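Some notes from our month of teaching two arms to clear rubbish from a table. I write them in small pieces, as I have time between recordings.

1/ The task sounds simple. There is rubbish on a table and a bin on the floor. The arms must take each thing and put it in the bin. We record a person guiding the arms, and the model learns from these recordings.

2/ Our goal for the first set is 99 good episodes. We now have 32. Hanna Tkachuk keeps the list and she is strict, so "good" means good.

3/ What is a good episode? The operator does not stop to think in the middle. If you hesitate for two seconds over a wrapper, the model learns to hesitate as well. I learnt this from my own recordings, which were full of small pauses.

4/ We stopped using clean, folded paper after the first week. Real rubbish is crumpled and every piece is different. Now we all save our snack wrappers, and Ekene Ezeani has a drawer for them that I do not like to open.

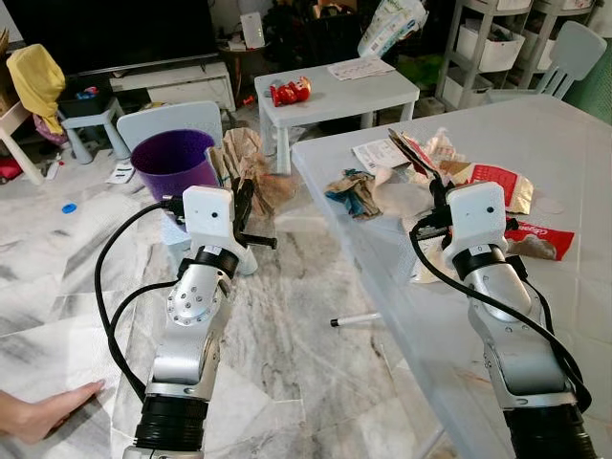 Ayala, June

5/ Brown paper bag in the left gripper, purple bin just beside it. A bag like this is hard for us. It is large and light, and you hold only an edge of it, so the rest goes where it wants. My advice to new operators is to bring it over the bin slowly and to open the fingers late.

6/ The wrappers are a different problem. The red Chipsmore one lies flat, and a flat thing gives the fingers very little to hold. The other red one stands up, and I would always choose that first. But if everybody chooses the easy piece first, the model never sees a full table with the easy piece gone. So we change the order on purpose.

7/ Tissue and receipts: please do not press down hard. Aminu Akande pushed the fingers into the table so strongly one afternoon that we had to calibrate again, and we lost the evening.

8/ A question I received from Eduardo Dizon: why not do it in a tidy lab, with a plain background? We did, for our earlier set, Lernix. The model was very good in that lab. Then we moved it to a home and it reached for the pattern on a cushion. Now we record in living rooms, with the chairs and toys left where the family has them.

9/ Each operator does 8 episodes and then must rest. I was against this rule — I thought it was a waste of time — but the later episodes were clearly worse when we watched them again.

10/ Next we move to the second home and a smaller bin. If you also collect data with two arms, please tell me how you deal with thin plastic bags. I have 7 ideas and I do not trust any of them yet.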